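Teaching Two Arms to Lay Out Flowers: A Teleoperation Walkthrough
Posted in February by Slavica Dervishi

We use cookies to remember that you dismissed this notice. Accept | Manage settings

Our project at Bekbridge is called Claltivance, a name chosen before anyone had to say it on the phone. The goal is modest. Two robot arms take artificial flowers out of a container and lay them on a table in a way a florist wouldn't find insulting. We teach this by remote control: one person drives both arms with a pair of leader handles, the software records everything, and a model later tries to copy it. I have now recorded 513 demonstrations, and what follows is how I'd start if I had to start again.

Step 1. Write down the task

One sentence, on paper, taped near the operator. Ours reads: "Take the stems one at a time, lay the heads apart, tails toward the near edge." If two operators would read your sentence differently, they'll drive differently, and the model will learn both versions and perform the average. The average of two good ways to place a flower is usually a flower on the floor.

Step 2. Pick a grip and stick to it

Choose where on the object you'll close the fingers before you record anything. I like to hold a stem high, close to the bloom, and accept whatever the other end does. The blue hydrangea in the right gripper shows the price of this, with a long stem dangling over the table and going wherever it pleases. Drive slowly enough that the tail settles before you lower it. Put the tip down first and let the rest follow, the way you'd feed a garden hose onto a driveway.
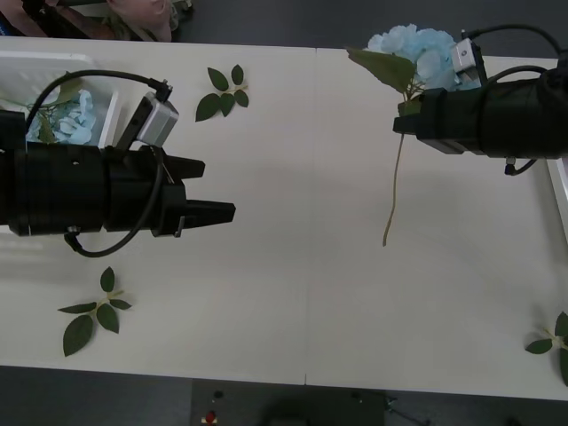
Grip position matters most when the stakes feel lowest. Around the hundredth episode your hands will start improvising. Mine discovered a charming sideways pinch by the leaf, and I recorded a whole afternoon of it before reading my own sentence on the wall. While one arm works, give the other somewhere harmless to be. An idle arm with its fingers open is fine, and you don't have to find it a job. Loose leaf sprigs lying on the table can stay there too, provided you decide that they belong to the task and don't start tidying halfway through the session.

Step 3. Fix your starting pose

Every episode should begin with the arms in the same place, or near enough that you'd have to squint. Save the pose in the controller and call it up with a key. Don't drive there by hand, however good you think you are at it. I was very good at it, and my starting poses looked like a scatter plot.

Vary the objects instead. Turn the bundle, swap which stem is on top, nudge the container a little. Keep a list of the layouts you've used, or you'll find that "random" means the same three arrangements you happen to like.

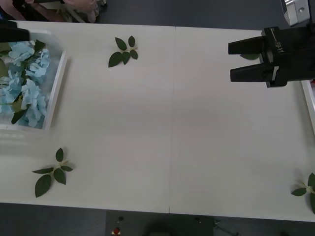
Then count to three before you move. The recording needs a clean still stretch at the front, and you need a moment to remember which handle is which.

Step 4. Drive it like a slightly dull person

Smooth, steady, no flourishes. Open the fingers fully before the approach. Close, wait a beat, lift. Go around things with plenty of room. When you fumble, you have two choices: throw the episode out, or recover calmly and keep it. I keep recoveries that look deliberate. A few of them teach the model what to do after a miss, and too many teach it that missing is step one.

Stop after nine episodes and stand up. By the tenth your elbows have opinions and the arms will express them.

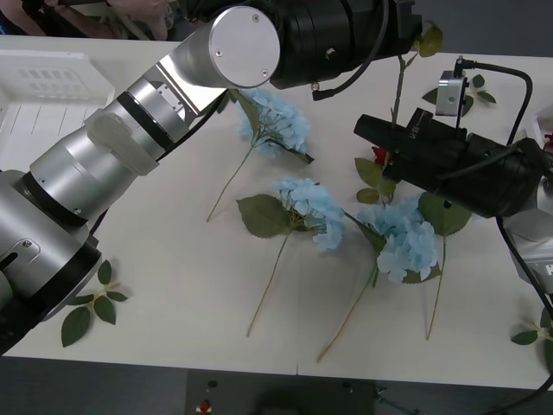 Beyene thinks nine is too generous and stops at seven, on the grounds that the bad episodes are always the ones recorded while telling yourself you feel fine. I've looked through my rejects and I'm sorry to say the numbers are on the side of seven.

Step 5. Decide what "done" looks like

End the episode at the same point every time. I release, raise the gripper clear of the petals, hold still, and press the key. If you stop recording the instant the fingers open, the model never sees the part where you leave — and it'll stay there, hovering lovingly over its work.
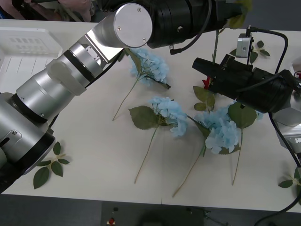
For the layout itself, judge by the rule on the wall and forget about beauty. Ours wants the heads separated and the tails coming toward the near edge. With three blue heads across the table, the middle and right-hand ones have stems that run the way I want, but the first one sends its stem off diagonally down to the left. A strict reviewer would mark that down, and I've been that reviewer on mornings when the coffee was bad. Choose how strict to be before reviewing, then review the whole batch in one sitting.

Step 6. Train early

Don't wait for the full set. Train on a small batch, watch it fail, and see which step it fails at. Ours failed at letting go, which sent me back to Step 5 with a red face and a new key binding.

Get new posts by email, once a month at most. Enter your address to subscribe.

3 comments

Orton
Do you trim the still part at the front before training? We left ours in and the robot learned to wait. It was extremely patient.

Slavica Dervishi
I trim most of it and leave a short piece. Yours sounds employable.

leaderarm_lefty
Saved pose on a key fixed half my problems. The other half is still my left hand.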